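Project Report: Trying Out the Flanell Gripper Kit
Robotics Elective, Prorkenwood College
Submitted 2026-10-21

1. What we were asked to do

The department wants to know if the Flanell kit from Ornenitz is a good purchase for the second-year lab. Our group had the kit on loan and was asked to build it, mount it on the arm we already have, and report on how it handles everyday objects. We were also asked to look at the manual and the support, and to say if a group with no gripper experience could get through the setup alone.

The kit is a parallel-jaw gripper. The fingers slide on a rail and stay parallel as they open and close. It comes with a bracket for a camera, the cables, a small bag of screws and a license for Min, the control program. The arm is not included.

2. Building it

The manual says to set aside an afternoon. We needed two. The mechanical part went well. The rail and rack arrived already greased, the finger blocks only fit one way, and the holes lined up without filing. The camera bracket is stiff and did not move once it was tightened.

The wiring was slower. The manual shows the cable coming straight out of the back of the bracket, but if you route it that way it pulls tight as soon as the wrist turns more than halfway. We left a loose loop and then had to check that the loop would not sweep across whatever was in front of the gripper. It took several tries to find a length that worked for both. A drawing of the right loop would fix this.

One screw in our bag had a damaged head. Ornenitz mailed a replacement in October, and it arrived within the week. We used one from the lab drawer in the meantime.

3. Test objects

We picked tennis balls as the main object. They are cheap, they are all close to the same size, and they roll if you touch them off center, so a bad approach shows up right away. We added packaging as a second type of object because it is longer than it is wide and the gripper has to come in at the correct angle.
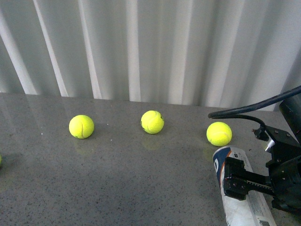
Before each session we ran the calibration in Min. It opens and closes the jaws and then asks you to confirm the width by hand with a ruler. The result is saved, but only until the power is switched off. We forgot this the first time and lost part of a session to grasps that stopped short of the ball. After that we taped a note to the power supply.

All tests were run at the default speed. We did one short trial at the fastest setting and stopped, as the arm shook enough at the end of each move to make the results hard to compare.

4. Results with the balls

We made 92 grasp attempts on tennis balls. A grasp counted as good if the ball was lifted, held, and put back down without slipping. On that rule, 51 attempts were good.

Most of the failures had the same cause. The finger came down a little to one side, touched the ball before the jaws closed, and the ball rolled away. When the fingers were already on both sides of the ball, the grip hardly ever failed. Felt is easy to hold and the default force was enough.

We then changed one setting in Min, the approach height, so that the arm paused higher up and took a second camera reading before going down. We did not have time to repeat the full set with this change. In the short run that we did, there were 8 attempts and 6 of them were good. That is too few to say much, but we would start there next time.

5. Results with the packaging

We did not score these attempts the same way, so there is no number to report. The gripper could close on anything narrower than its full opening. The angle mattered a lot. If the jaws were square to the long side, the object came up level. If they were off by even a small amount, it turned in the grip as it lifted.

Smooth plastic was harder than felt. The fingers that come with the kit are bare, and Ornenitz sells rubber pads separately. We think the pads should be in the box. We cut strips from an old bicycle tube to see what difference it would make, and the slipping mostly stopped, though the glue did not last.

Min has a force slider, but it has no units on it. We wrote down slider positions in our notebook and hope they mean the same thing on another unit.

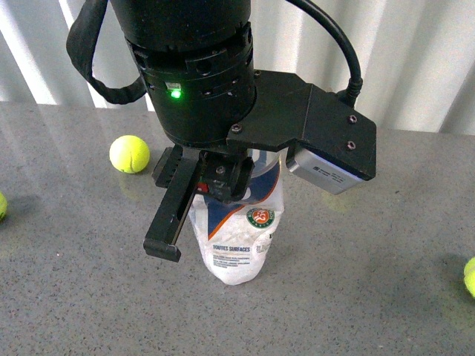
A reader of our first draft wrote that we were too hard on the kit over the pads, and that any lab buying a gripper will end up making its own fingers anyway. The same comment said the missing units on the slider were a bigger problem, as no two groups could compare their notes. We agree with the second point and have moved it up in our list. On the first, we still think a beginner group will not know that it needs pads until something slips.

6. Manual and support

The manual is clear on assembly and thin on everything after that. The chapter on Min explains each menu in order, which is fine for looking things up but does not tell you what to do first. We ended up writing our own start sheet, which is attached as Appendix A.

We wrote to support twice. The first message was about the screw and was handled quickly. The second was about the calibration being lost at power-off. The reply said this is how the current version works and that a saved profile is planned. No date was given.

7. The wrist camera

The camera view is useful close to the object and poor while the arm is moving. Fast moves blur it badly. Waiting a moment after each move before taking a reading helped more than any of the image settings. Both fingers are in view when the jaws are open, and we used the tips as a guide when lining up by hand. 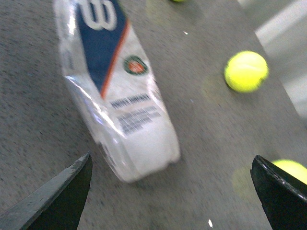
Can a group with no gripper experience set up the kit alone? With our start sheet and two afternoons, we think so, but with the manual alone they would probably get stuck at calibration.

8. Recommendation

We recommend buying one Flanell kit for the second-year lab, with the rubber pads added to the order. We do not recommend buying a full set until calibration can be saved. The approach height test should be repeated with a full set of attempts by the next group that uses it.

The loan kit goes back to Ornenitz with all parts, including the spare screw. Our notebook with the slider positions stays in the lab cabinet.

Appendix A: Start sheet
Turn on the arm first, then the gripper.
Check that the cable loop is clear through a full turn of the wrist.
Open Min and run calibration. Measure the jaw width with a ruler.
Leave the speed at default.
Raise the approach height before the first grasp.
Do not switch off the power during breaks.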